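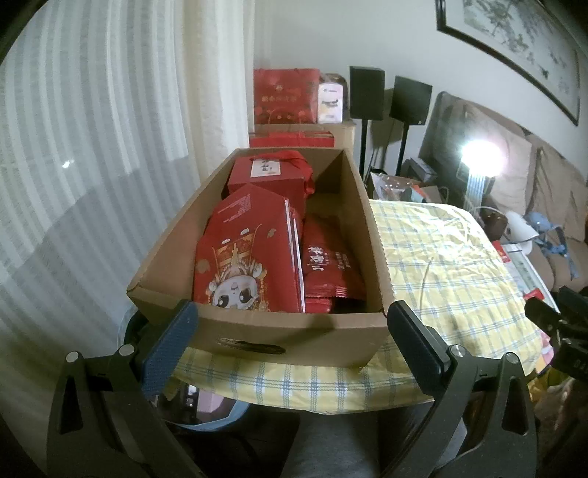
4.2 Telling the box from what is in it

The perception module, Rillulance, was written for closed boxes. A closed box is six flat faces and a barcode, and our early results on it were flattering. Open boxes are where the flattery stopped. An open box is a set of thin walls, each at its own angle, wrapped around objects that would also like to be called boxes. The first version of Rillulance returned the largest cuboid it could find, and when a gift box or a tall carton was packed inside, it was often happy to return that one instead. The planner, Sedia, then computed a perfectly good two-handed lift for the wrong object.

Figure 4 has most of what we found difficult. The left wall of the cardboard box slopes down to a bent front corner, the far right inner corner is in deep shadow, and the contents share a single color family, so that a segmenter leaning on hue tends to merge the gift box, the printed carton and the foil pouch into one large red opinion. The pouch is the worst of them. It is glossy and wrinkled, and the depth estimate over it changes with every small movement of the wrist. The hand hole in the front panel ought to be a gift to any grasp planner, but its torn edge defeated our ellipse fit, and for most of May we treated it as a defect in the cardboard.

We therefore stopped fitting cuboids and fit the rim. Rillulance now extracts candidate wall edges, links them into a closed polygon that need not be flat, and scores the polygon by how much of its interior lies below it. Contents are whatever remains inside. A wall may sag, lean or fold by any amount as long as its two ends can be joined to its neighbors. The rim estimate is refreshed at 30 Hz, and Sedia receives it with a confidence value for each corner. The earlier single score for the whole box was high whenever three corners were excellent and the fourth was imaginary.

Corner confidence matters most in the last part of the approach, when the fingers begin to cover what they are meant to touch. With a pad at each front corner, as in the same figure, the camera has lost a good part of the evidence it needs to say where those corners are. The image also can't say how hard the pads are pressing, or whether they are pressing at all. Sedia handles this by freezing a corner once the projected finger mask comes within 20 mm of it. From then on the frozen corner is moved only by wrist motion and by the remaining visible rim. If the visible rim and the frozen corner disagree for longer than 300 ms, the approach is abandoned and the arms back off along the path they came in on. We tried shorter limits. The arms became nervous and spent the afternoon bowing to the box.

Background clutter turned out to be a smaller problem than the reviewers of our workshop version expected. Bags behind the box do produce rim candidates, especially open paper ones, but they are rejected by the table test, which requires the lower edge of at least one wall to lie on the support surface. The tablecloth caused more trouble. A plaid has a great many straight lines, and the edge linker was fond of all of them. Our remedy is inelegant: any candidate edge with no depth step across it is discarded before linking. This also discards a wall folded flat against the table, a case we leave to future work and to people with more patience for cardboard.

For tuning we used 200 open-box sequences from Yupanqui, our in-house set, replayed through Skuria so that planner decisions could be stepped through alongside the perception output. The replay tool keeps rejected rims as well as accepted ones. We recommend the habit, though it makes for humbling reading on a Monday. Most of the remaining rejections on this set come from bent corners, where two short edges meet at an angle the linker takes for a flap. Section 4.3 describes how flaps are modeled and what happens when there are more of them than the box can plausibly own.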